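Ernthorpe Lost Property Ledger

A transcription of the lost property books kept at the Ernthorpe bus station, one row per abandoned item, 692 rows in all. If you have ever wondered how a person gets off a bus without their trombone, the data will not tell you, but it will confirm that they did.

Current release: Sun 27 March
Maintainer: Anel Shabalala
Transcription: Nicanor Zabala, Donal Duggan
License: CC BY 4.0 for the tables. The handwriting belongs to history.

What you get

ledger.csv is the main table. routes.csv maps old route letters to the new ones, which were introduced in October and have confused everyone equally. notes.txt holds remarks that would not fit in a column, including a long argument between two clerks about whether a sandwich counts as property.

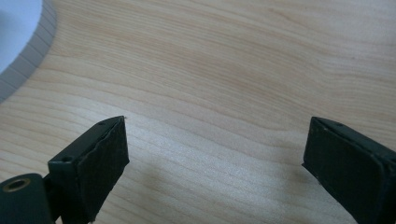 Fig. 1. Light wood grain, white round object at upper left.

Columns in ledger.csv

item_id: a whole number. Gaps are real. Please stop opening issues about the gaps.

date_in: the day the item was handed over, as the clerk wrote it. One clerk wrote "yesterday" for most of a winter. We left the field blank in those rows and put the original in date_raw.

route: a letter, or "depot" if the thing was found after the bus had gone to bed.

item: free text, lowercased. Spelling has been kept. There are 17 spellings of "umbrella" and we are fond of all of them.

category: one of seven labels assigned by us. "Other" is the largest, and we have made our peace with it.

claimed: yes, no, or disputed. "Disputed" mostly means gloves.

shelf: where the item was stored. Shelf D does not appear on any plan of the building.

How it was made

Nicanor read the pages aloud and Donal typed. Then they swapped, did it all again, and we compared the two files. They disagreed on 70 rows. Iñaki Goicoechea settled each of these by looking at the page for a long time and then saying what he thought, and his decision is recorded in the column ruling. He was asked to give reasons. He gave them for the first page.

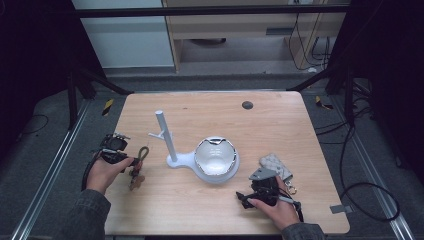

Names and phone numbers of claimants were removed before anything was shared. We also dropped one item description on the advice of Gonzalo Quintana, who knows the owner and would like to keep going to the same barber.

Known problems

Water damage in the second book. Anything marked "[blurred]" is blurred. Guesses are welcome as pull requests and will be read with interest and then closed.

The clerk who signs as "B." had strong feelings about hats. A beret, a bonnet and a bicycle helmet are all "hat". Do not use this dataset to study hats.

Brand names are patchy. A Belteck radio and a Drillwood tool bag turn up by name, while a whole cello is down as "instrument, large".

Claimed rates look better than they were. Perishables were marked "yes" when thrown away, on the grounds that somebody had taken them.

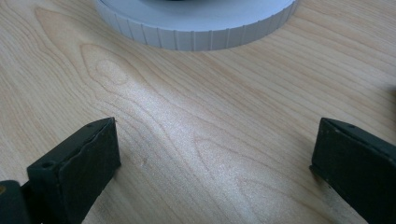

The train/test split is by book: the first two for training, the last for testing. A random split leaks badly, as the same regular passenger loses the same scarf several times and the clerk describes it a little more wearily each time.

Suggested uses

Predicting category from item text. Teaching people to clean dates. Reading on a slow afternoon. The Alcaraz evening class used it for a lesson on joins, and we heard that the lesson ran long.

Please don't use it to estimate how forgetful Ernthorpe is compared with other towns. Other towns may simply have lazier clerks.

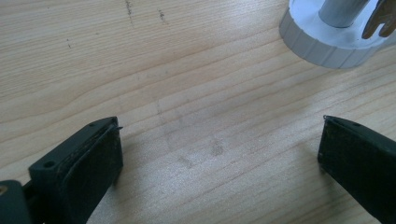
Changes in this release

Fixed the encoding of the fraction sign in "½ pair shoes".
Merged "brolly" into the umbrella category.
Restored row order after an accident with a spreadsheet.
Split "teeth" from "dental, other" following complaints.

Contributing

Open an issue with the item_id and the page you think we misread. Anel answers on weekends. If one of the unclaimed items is yours, the station desk handles that, and you will need to describe the lining.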